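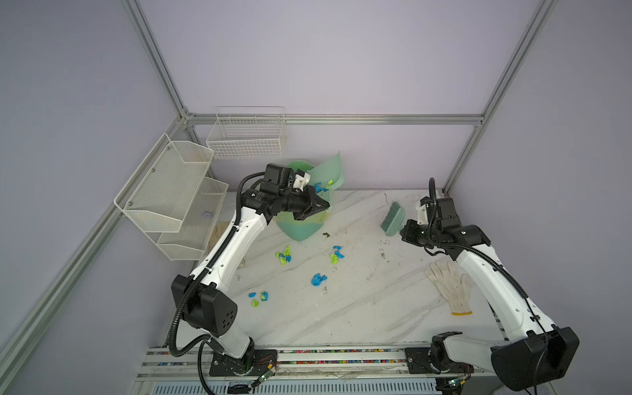 Sturwood Council should keep its litter bins. The proposal to remove 37 of them from the town's parks by October rests on the belief that visitors will carry their rubbish home. Some will. Many families with small children will not.

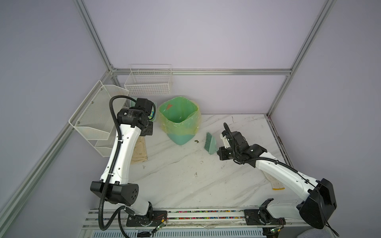
The council points to Maihi, where bins were withdrawn from two parks last year. Those parks are small and lie close to houses - ours are neither. A fair trial in one park would cost little and should come first.

We use cookies to improve your visit. Accept | Settings

Comments (2)

parkside_reader: The bin by the duck pond is full every Sunday. Empty it more often.

T.W.: I take mine home and so can everyone else.

Last updated: August 19, 2022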